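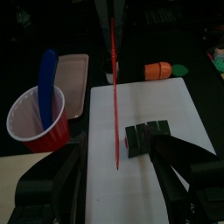 Figure 2. Part of the toy kitchen set during the food-cutting activity: segmented watermelon slice on the white cutting board, red toy knife, small white cup, red cup holding a blue spatula, pale pink tray, and two-piece carrot.

3.2 Materials and Table Layout

The play materials used at the Purkmont site were chosen from the pretend-food sets already in common use in preschool classrooms. We did not commission special objects. The aim was to study how the parts of a toy kitchen are arranged, divided, and put back together, and this required items that children would be likely to meet outside the study. All items came from two product lines, Jukero and Sornora, which differ mainly in the size of the food pieces and in the way the pieces are joined.

Each food item in the set belongs to one of three groups. Whole foods cannot be taken apart. Two-piece foods divide at a single seam, as in the case of the carrot in Figure 2, where the seam between the halves of the orange body can be seen. Multi-piece foods divide at more than one point. The watermelon slice is the main item in this last group and consists of four dark green segments, which stand in a row when the slice is placed upright on the board. The distinction between the second and third groups matters for the analysis in Section 4, as a child who has divided a two-piece food has finished with it, while a child who has made one division in the watermelon must decide whether to go on.

The set also includes tools and containers. The tools are a toy knife and a spatula. The containers are cups of different sizes and a shallow tray with raised edges. Several other small toys in mixed colors were kept at the side of the table so that the working area did not look like a test in which every object present had a required use. Earlier work with the Petridis play inventory suggested that children treat a table with only the necessary items on it as a task to be completed, and that they stop sooner as a result.

Table layout followed a simple plan. The cutting board was placed in front of the seat, on a dark tabletop chosen to give good contrast with the white board. The cups and tray were set near the board, within easy reach. Food items not in use were placed beyond the board or to either side. The positions were not fixed to exact points, and staff were told to restore the general arrangement between sessions without measuring. Small differences in the angle of the board or the distance between the cups were accepted.

One feature of the layout was changed after the pilot period in August. In the original plan, the spatula lay flat on the table beside the tray. In this position it was often pushed aside along with the food pieces and was seldom picked up on purpose. In the revised plan, the spatula stands in the red cup with its rounded head above the rim. This made it easier to notice and to grasp, and it also gave the red cup a clear role as a holder for tools. The small white cup was left empty at the start of each session and was given no stated purpose. Its uses varied widely and are reported separately in Section 4.3.

3.3 Activity Structure

The food-cutting activity was the second of the activities in each session. It followed a period of free handling and came before the clean-up period. Sessions were held in a room set aside for the purpose, and the same table was used throughout. A total of 41 children took part, of whom 16 had used a similar cutting set at home according to the family questionnaire. Prior use was entered as a factor in the later analysis.

At the start of the activity, the watermelon slice was placed on the board with its segments together. The child was invited to prepare the food in any way he or she wished. No order was suggested, and the word "cut" was avoided in the opening invitation so that the use of the knife would remain the child's own choice. If the child asked what the knife was for, the adult repeated the question back in neutral form. No time limit was announced.

The activity ended when the child left the table, asked to do something else, or began to return items to their places. This last case needed some care in coding. Many children moved divided pieces to the tray or into a cup, and it was not always clear whether they were serving the food or putting it away. We coded such moves as serving when the child went on to divide another item, and as tidying when no further division took place. Cases that met neither rule — for example, when a child emptied the tray back onto the board — were marked as open and reviewed by a second coder.

3.4 Coding of Object Use

The unit of analysis was the placement, defined as any movement of an item from one resting position to another. Brief lifts in which an item returned to the same spot were not counted. The final data set contains 1,196 placements. For each one, the coder entered the item moved, the surface or container it came from, the surface or container it reached, and the item handled just before it.

Segments of a divided food were coded both as single pieces and as members of the original item. This double entry made it possible to ask whether the parts of one food were kept together after division. For the watermelon, a group was considered kept together if all of its segments rested on the same surface or in the same container at the end of the activity, whether or not they touched. The same rule was applied to the halves of the carrot.

Containers were coded by form and position. Color was entered as a separate field and was not used to define container type, although some children did refer to the cups by color when speaking to the adult. A container that held a tool at the time of a placement was marked as occupied. Food pieces placed in an occupied container were entered under their own code — a small category, but one that proved useful in separating planned storage from the quick clearing of the board.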